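Skenholm Naval Museum to open coastal gunnery papers

The Skenholm Naval Museum will open its collection of coastal gunnery papers to readers in October. The papers comprise 3670 sheets, among them signal logs, range tables and letters from battery officers who served along the Skenholm shore during the First World War.

The collection was formerly held at Puruson and could be seen only by written request. It has now been listed in full. The 1068 signal logs are expected to be of particular use to those studying the movements of patrol vessels, as many record times and bearings which are absent from the printed accounts.

"The logs do not always agree with one another, and we have made no attempt to reconcile them," said Adhiambo Kinyua, Keeper of Records. "Readers will be able to compare the entries for themselves."

Corentin Cordier will give an opening talk on the two shore batteries and their crews. The talk is free of charge, but places are limited to 30.

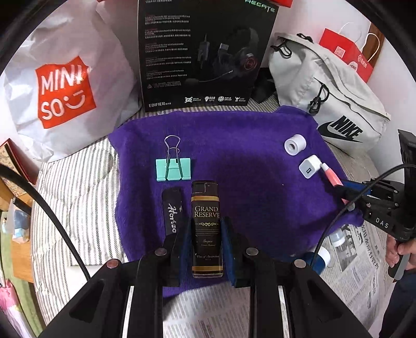
Visiting the reading room

The reading room is closed on Sunday. Readers should bring proof of address and use pencil only.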